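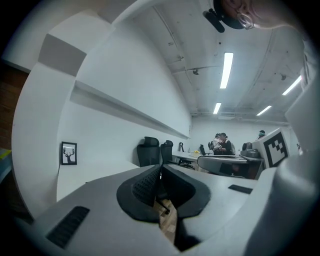
Your roster is a food safety document

I did my food handler's certificate again last month, the online one, and got 90 per cent. I lost marks on the cooling times for rice, and I'm still a bit cranky about it because I knew the answer and clicked the wrong thing. Anyway. The course takes you through bacteria, allergens, pest control, how to wash your hands (again), what colour chopping board goes with what. It's a decent course. What it never mentions, anywhere in its many, many slides, is how long you've been awake.

I've worked in kitchens and on packing lines for most of my adult life, first at a bakery in Hallport and then for a company that made chilled dips, and I reckon tired people are the biggest hazard in the building. Bigger than the mouse everyone panics over. I've never once seen it on a hazard chart.

Let me tell you about the worst label mistake I ever made. We had a change from a plain hummus to one with cashew, and the label roll had to be swapped before the first tub of the new batch went through. I'd closed the night before, got home a bit before midnight, and was back on the line at five because someone had moved the shifts around on the Sunday arvo. I swapped the batch. I didn't swap the roll. We ran 608 tubs of cashew dip with a label that said nothing about cashews before Narendra Prajapati wandered past, picked one up and asked me, quite gently, what was in it.

All of them were still on the floor, thank goodness, and we pulled the lot. I sat in the change room afterwards feeling sick. Then came the paperwork, and the form had a box for cause. My supervisor wrote "operator error" and the fix was "retrain operator". So I was retrained! I watched the video about label changes that I had watched in September, and that I could have recited. It was scheduled for the end of another double.

The thing that bugs me is that the form had no spot for the roster. I had maybe 4 hours of sleep in me that morning, and there wasn't a line on the page where anyone could have written that down. We logged the fridge temperature twice a shift. We logged when the bins went out.

People in management tend to get twitchy at this point and say that sleep is a private matter, and they can't follow staff home and tuck them in. Fair enough, I don't want my boss in my bedroom either. If I stay up till two watching cricket from the other side of the world, that's on me. But a closing shift followed by an opening shift isn't private. It's typed up by somebody in the office and stuck on the wall next to the microwave. You could read that wall and tell me, a week ahead, which morning the mistake was going to happen.

And I know the other argument, the money one, because I've been on that side too. I ran the kitchen at a little café called Omum for a while and I wrote those rosters myself. Margins are thin, two people quit in the same week, the function booking comes in late, and you look down your list for whoever says yes. There's always one person who says yes. You give them the close and the open and you tell yourself they like the hours. Some of them do like the hours! Or they like the rent being paid, and you don't ask which. I'm not proud of it.

So I'm not asking for the moon. I'd like a minimum gap between shifts for anyone doing allergen changes, cooking checks or cooling checks, and I'd like it written into the food safety plan so that breaking it counts as breaking the plan. Ten hours would do me. I'd like the incident form to ask what time the person's last shift finished. One line! It would cost you a bit of ink. And I'd like the auditor, who will happily spend a morning with our thermometer calibration records, to ask for the roster as well and have a proper look at it.

A mate who used to work at Lakatos, the frozen pastry mob, says they brought in a rule a bit like this and the office grumbled for a fortnight. Then they hired one more casual for the early shift and the grumbling moved on to the car park. I can't tell you what it did for their error rate because she doesn't know and neither do I. She did say people stopped crying in the cool room, which used to be a fairly regular thing.

I should say I've got nothing against the training. I'd put everyone through it, owners included. Young Gidirine fans (it's a cooking game, my niece is obsessed) already know more about cross-contamination than I did at nineteen, and good on them. But knowing the steps and being fit to do them at five in the morning are separate matters, and we only ever test the first.

I'm on a breakfast shift tomorrow, if you're wondering. I finished today at two, so I'll be in bed by nine with my phone in the kitchen.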